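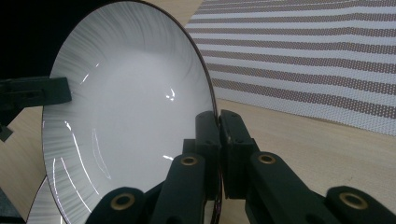
Sunday bench, big white bowl, pads either side of the rim. Placemat behind.

Last updated: Sunday, 9:40 pm

Search this notebook Go Clear

Gripper, hand-held version, pad revision 5

Picking up where the last entry left off, with me under the bench looking for a bushing. Found it. It was in my cuff. Pivot reassembled, all the brass seated properly this time, and the linkage moves without the gritty feel that Chantelle described as "pepper mill." She was being kind to pepper mills.

Today was for crockery. We have done foam blocks, a tennis ball and the handle of every screwdriver in the workshop, and the thing is now superb at picking up objects that want to be picked up. A glazed bowl does not. It is slick, it is curved everywhere you would like it to be flat, and the only honest place to take hold is the rim, so one pad goes inside and the other goes behind and the rim runs through the gap between them. That was the whole idea behind narrowing the fingertips, and I would like it noted that I drew this on the back of a Clakance delivery slip in the spring and was told it looked like a clothespin.

It does look like a clothespin.

Pads

Revision 4 had rounded tips. Very handsome. On a rim they behaved like two marbles trying to hold a coin, and the bowl could swing like a saloon door. Revision 5 is flat-faced for most of the height with the edges knocked off using a file, then a finer file, then my thumbnail when I got bored. Chantelle Sithole wanted a groove down the middle to capture the rim. I argued against it on the grounds that every bowl has a different rim and we would end up with a drawer of pads, each loyal to one piece of tableware. We agreed to try flat first and she has gone off and drawn the groove anyway. File is on the shared drive as "when_flat_fails".

Pad material is the leftover black sheet from the Kedau job. I have no idea what it is. The sticker came off with the backing. It sands badly and smells worse, so wear the mask and open the big door.

Friction is the part I can't get a feel for by hand. On bare plastic the rim creeps as soon as you tip the bowl past a certain angle. With the sheet glued on it creeps later, and more slowly, and then lets go all at once, so you get a nice long warning that you then fail to act on. First drop was onto the folded blanket, from no height worth mentioning. No chips. I checked the rim with a fingernail all the way round and then did it again because I was not paying attention the first time.

Linkage

Reamed the pivot holes again. The prints come out tight and slightly egg-shaped, worst on the outer links, and pressing bushings into an egg gives you an egg with a bushing in it. Do this:

- ream by hand, turning one way only
- blow the dust out
- press the bushing with the vise and the two scrap blocks, never the hammer
- check the link swings under its own weight before moving on to the next

I know who used the hammer. It was me, in August, and the link in the jar by the kettle is there as a warning.

With everything free the fingers close together, or near enough that I can't see which gets there first. There is still slop at the tips if you wiggle them sideways. Some of it is the bushings, some is the pins, and I suspect a fair bit is the palm plate flexing. Thickening the palm plate means reprinting the palm plate, and the palm plate takes 14 hours, and the last one lifted off the bed overnight and produced something the Baloyi printer should be ashamed of. Putting that off until I have run out of easier things to blame.

Motor and squeeze

Still on the secondhand Collau servo. Current limit was at 80 percent, a number I picked because it was not 100. With the foam blocks that was fine. With glazed stoneware, or whatever this is (thrift store, no mark on the bottom), I do not love hearing a tick from the gearbox while the pads are on the rim. Took the limit down in small steps until the bowl slipped, then back up one step. That is where it lives now. Written on tape on the housing, with an arrow, as the last piece of tape had two numbers on it and no arrow and we each believed a different one.

The close command is still a single value. At 3000 the pads just meet with nothing between them. I would like to stop sending it straight there and let it stop on contact, which the servo can apparently report if you ask it correctly. I have asked it in several ways. It reports its temperature.

The bowl itself

Chantelle picked it for the gray brushwork inside, all those fine strokes fanning out around the plain middle. Her theory was that the streaks would make it easy to see the bowl rotating in the grip when we play the clips back. She is right, annoyingly. On a plain white bowl you would be guessing. Watch the streaks against the edge of the inside pad and even a small twist is plain.

The shine is another matter. The glaze throws back every light in the room. There are long curved streaks of reflection down the left wall and little bright glints lower down, and my corner-finding script fell in love with the glints at once. It tracked them with total commitment. Since a reflection doesn't travel with the bowl, the script's opinion was that the bowl was holding still and everything else was going for a walk. Options:

- turn off the lamp over the bench (tried, then could not see the bench)
- hang a sheet of baking paper in front of the lamp (next time, and not too close, it gets hot)
- mask out anything very bright and hope
- use the brown rim, which is thin but dark and has a good clear edge against the white

I'm leaning toward the rim. It is the part we are holding anyway.

Also the second plate needs to move further off before the next run. It has the same sort of thin dark rim, and if I do end up tracking rims I would prefer there to be one.

Placemat stays. I know it is not standard bench equipment, but the striped weave gives me something straight to compare against when I am trying to work out how far the view has tilted, and it has done better at this than the printed checkerboard, which curled.

Grip notes, for whoever picks this up on a weeknight

Come in from the side with the fingers open wider than feels necessary. The inside pad should touch first. If the outside pad touches first it pushes the bowl away from you across the table, and you will follow it, and it will win. Once the inside pad is resting on the wall, close slowly and keep your wrist still. Everyone wants to lift while closing. Don't.

Tilting the bowl up on its edge is hard on the pads, much harder than carrying it level, because the weight wants to peel it out of the grip. If it starts to creep, go down toward the table. Squeezing the handle harder does nothing at all, the servo can't feel how worried you are.

Wipe the rim between tries. Skin oil from steadying it by hand is enough to ruin a comparison, and I threw away most of the early clips this afternoon on that account. Dish soap, rinse, dry with the blue towel. The gray towel has cutting fluid in it and always will.

To do

- glue line on the outside pad is lifting at the bottom corner, redo with the good adhesive
- print Chantelle's grooved pads, quietly, so as not to seem interested
- baking paper
- spare bushings, we are into the last bag
- contact stop on the servo. Read the manual this time, the whole thing, including the part in small type about register order
- return the reamer to the drawer it came from
- find out if anyone wanted that blanket

Chantelle, if you are in before me: the gripper is on the shelf with its jaws open, leave it that way, the pads take a set if they sit closed. Bowl is in the crate with the towel round it. The soup mug next to the vise is mine and is not a test object.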